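Keeping a table bare: a talk with Urmas Mockus
26 Jan 2023

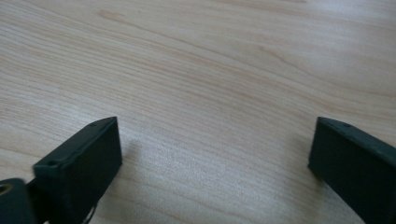
Urmas Mockus has been making and repairing tables in Keltdale for most of his working life. He sells a few each year under the name Orka and spends the rest of his time fixing up ones that other people have worn out. We met at his shop, where he had just finished a phone call about a bench.

I asked him first about pale timber, which a lot of readers have written in about. They like the colour and worry about the marks.

"They should worry a bit," he said. "A blond top shows tea, it shows ink, it shows the bottom of a cast iron pot. A dark one hides all that for a while. You still have to clean it."

His own routine is plain. He wipes the top along the grain with a damp cloth, then goes over it with a dry one. He doesn't use spray polish on a matte finish.

"People put the shiny stuff on and then ring me up asking why there's a patch. You've polished one end of it, that's why. Leave it matte."

Mockus learned the trade at Dimitriou, a furniture works that employed 82 people when he started and had 11 when he left. Most of his time there was spent sorting boards. He still picks the boards for a top himself and will lay them out on the floor for a day or two before he glues anything.

"Customers ask for straight grain all the way across. I can do that, but I'd sooner have some curve in it. If there's a darker streak I'll turn the board so it runs the long way. I don't cut it out. One lady wanted hers cut out and I did it, and she was happy, so there you go."

The smaller of his two models, the Juno, seats four. It takes him seven days, with over half of that spent waiting on glue and finish. The long one is 212 centimetres and he makes it only to order.

On scratches, he said most can be left alone. For the ones that can't, he uses fine paper on a cork block, goes with the grain and sands well past the mark so there's no dip. Then he puts on a thin coat of the same finish and leaves it overnight.

"Write down what finish you used. Put it on a bit of tape under the table. I've had tops come in that have had three different things on them and the only way forward is to take the lot off."

He is taking repair work again now, though anything that needs a full strip will have to wait until November.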